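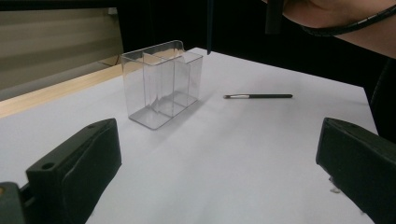

Figure 4. White tabletop with two black gripper fingers in the foreground and a dark backdrop behind.

4. Cleaning up the light curves

By this point I had 24 nights of images from Prekham and a folder of brightness measurements that looked, to put it kindly, like someone had sneezed on a graph. The stars were fine. My numbers for them were all over the place, and most of this section is about how I got from that first mess to something I was willing to search for eclipsing binaries (pairs of stars that pass in front of each other and dim on a regular schedule).

The starting list had 894 stars in it. I took every one from the Žukauskas field list, keeping only those bright enough to show up clearly in a single exposure and far enough from their neighbors that I could draw a circle around each without catching somebody else's light. Crowding was a bigger headache than I expected! The field sits close to the Milky Way, and in a few corners the stars are packed so tightly that I gave up and masked the whole corner.

4.1 Picking comparison stars

You can't just measure how bright a star looks and call it a day. Thin cloud drifts over, the field sinks toward the horizon, the air gets hazy after midnight, and everything in the image fades together. The usual fix is to compare each star against a handful of steady ones nearby, so that whatever the air does to one it does to all of them.

My first pick of comparison stars was bad. I chose the brightest ones, which felt sensible, and two of them turned out to be variable themselves. For a happy week in June I had dozens of "new" binaries, all with the same period, all dimming at the same moment, and all of them really one comparison star getting brighter. I was pretty excited about that plot. I've kept it.

The second time I let the Faneo software choose. It starts with every star in the field, throws out the one that scatters most, recomputes everything, and repeats until the scatter stops shrinking. I ran it separately for each quarter of the image, and that took care of most of the slow drift toward the edges too. It isn't fast on my old desktop (I'd start it before dinner), but the set it settles on hardly changes from one night to the next, and that gave me some confidence in it.

4.2 The bump at twilight

With better comparison stars in place, almost every light curve still had the same small hump in its first hour. I blamed the camera, then the flat fields, then the focus. The flats really were a bit off, so fixing them wasn't wasted effort, but the hump stayed put.

What finally helped was sorting the stars by color. Red stars had the hump upside down! Blue light gets scattered more than red on its way through the air, so a blue star fades faster than a red one as the pair of them get lower in the sky, and a comparison set that is redder than the target will leave a curve behind. Our field starts each night low in the east and climbs quickly, so the effect piles up early and then mostly goes away. I added a color term to the fit, one value per night, and the hump dropped below the general noise on all but the haziest nights.

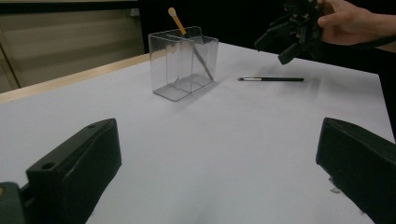

Figure 5. Clear plastic container and a thin black brush on a white tabletop, with a hand holding a black gripper at upper right.

4.3 Exposure time and what it costs

All the exposures were 300 seconds long. I went back and forth on this. Shorter ones would have given me sharper eclipse edges, and for the fastest binaries the edges are where most of the information is. But the mount at Prekham tracks well, the camera is slow to read out, and I wanted the fainter half of the list to be usable. The price is that a very narrow eclipse gets smeared a little, coming out wider and shallower than it should. I model this by averaging each trial curve over the exposure before comparing it with the data, and I'd ask anyone reusing these light curves to do the same.

The Sanach telescope covered part of the field on several of the same nights with a different filter. I haven't merged the two sets. The zero points disagree by an amount that seems to depend on where a star falls on the chip, and until I understand that I'd only be importing someone else's hump on top of mine. I do use the Sanach data as a check on timing, and the eclipses I can see in both line up well.

4.4 What went into the search

After all of this, nearly 500 stars had light curves clean enough to pass on to the period search in Section 5. The rest were dropped for too few good points, a blend with a neighbor I'd missed earlier, or scatter I couldn't explain. I looked through the dropped ones by eye anyway, over several evenings, and pulled a few back in where an obvious eclipse was what had made them look noisy. Those are flagged in the table so they can be left out of any statistics.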